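홈 | 가구 | 사무용품 | 사용 후기 | 문의

트루센(Trusen) 흰색 작업대 사용 후기

작성자: 레안드로 소토마요르
2024년 3월 5일

먼저 말씀드리면 한국어는 저의 모국어가 아닙니다. 그래서 문장이 조금 딱딱할 수 있습니다. 하지만 이 작업대를 사기 전에 한국어 후기를 많이 찾았는데 별로 없었기 때문에, 제가 한번 써 보기로 했습니다.

제품은 킨타나(Quintana)에서 판매하는 트루센 작업대입니다. 작년 8월에 주문했고 배송은 2주 걸렸습니다. 길이는 226cm짜리를 골랐습니다. 146cm짜리도 있는데, 저희는 여러 사람이 같이 쓰니까 긴 것이 필요했습니다. 사무실에서 유리벽 앞의 자리에 두고 사용하고 있습니다.

상판

상판은 흰색이고 광택이 있습니다. 저는 처음에 무광을 원했지만 동료 카르멜라 비야누에바 씨가 유광이 닦기 쉽다고 해서 따랐습니다. 이 점은 카르멜라 씨의 말이 맞았습니다. 커피 자국은 마른 다음에도 젖은 천으로 잘 지워집니다. 빨간 볼펜 자국은 한 번에 안 지워져서 알코올을 조금 썼는데, 표면이 상하지는 않았습니다.

단점은 빛의 반사입니다. 천장 조명을 켜면 상판이 꽤 밝아집니다. 작업대 위에 책을 펴고 오래 읽는 분이라면 눈이 피곤할 수 있습니다. 저는 책을 비스듬하게 놓고 읽는데, 그러면 조금 편합니다. 그리고 머리카락 하나, 먼지 하나도 잘 보입니다. 깨끗한 것을 좋아하는 분에게는 장점일지도 모르겠습니다.

색이 있는 물건은 이 위에서 찾기가 아주 쉽습니다. 파란 접시나 검은 물병은 멀리에서도 금방 보입니다. 반대로 흰 컵은 제가 팔꿈치로 두 번 넘어뜨렸습니다. 종이도 가끔 못 찾습니다.

높이

일반 책상보다 높습니다. 서서 일하면 저에게는 딱 좋습니다. 키가 작은 동료는 팔을 조금 들어야 한다고 했습니다. 의자에 앉아서 쓰려면 높은 의자를 따로 사야 하고, 보통 사무실 의자로는 불편합니다. 주문하기 전에 꼭 줄자로 재 보시기 바랍니다. 높이 조절 기능은 없습니다.

아래 수납

아래쪽 수납 공간은 이 제품에서 제가 제일 고민한 부분입니다. 공간은 넉넉하지만 안에 칸막이가 없습니다. 케이블을 넣으면 다른 물건하고 금방 섞입니다. 저희도 처음에는 종류별로 잘 넣었는데 지금은 꽉 차서, 필요한 선 하나를 꺼내려고 하면 다른 것도 같이 따라 나옵니다. 칸막이를 별매로라도 팔면 좋겠습니다. 저는 가게에서 3000원짜리 플라스틱 바구니를 사서 넣어 보았는데, 깊이가 맞지 않아서 다시 뺐습니다.

서랍은 부드럽게 열립니다. 다만 많이 넣으면 끝까지 닫을 때 손으로 한 번 더 밀어야 합니다. 이것은 제품의 문제인지 저희가 많이 넣은 문제인지 잘 모르겠습니다.

조립과 안정감

조립은 후이 삼파이우 씨와 둘이서 했고, 오후가 다 지나갔습니다. 설명서의 그림이 작고 나사의 이름이 그림과 다르게 적힌 부분이 한 군데 있습니다. 앞판을 먼저 끼우고 상판을 나중에 올리는 순서를 지키셔야 합니다. 저희는 반대로 해서 다시 풀었습니다. 다 조립하고 나니 흔들림은 거의 없고, 한쪽에 기대어 글씨를 써도 괜찮습니다.

평소 사용 모습
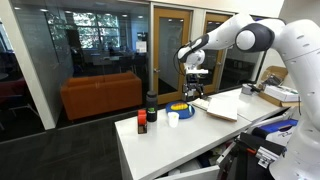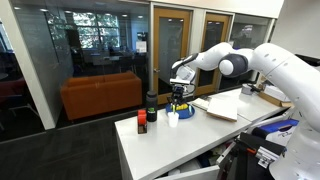

트루센 작업대. 두 사진 모두 파란 접시와 흰 컵을 올려놓은 상태이고, 유리벽 너머로 주황색 소파가 보입니다.

길이가 길어서 안쪽에 상자를 두어도 앞에서 일할 자리가 남습니다. 같은 돈으로 다시 산다면 저는 또 긴 것을 사겠지만, 수납은 다른 회사의 것도 비교해 볼 것 같습니다. 별점은 다섯 개 중에 네 개입니다. 146cm짜리를 쓰시는 분이 계시면 아래쪽 공간이 어떤지 댓글로 알려 주시면 감사하겠습니다.

문의: 사용 후기 게시판 | 글의 저작권은 작성자에게 있습니다 | 맨 위로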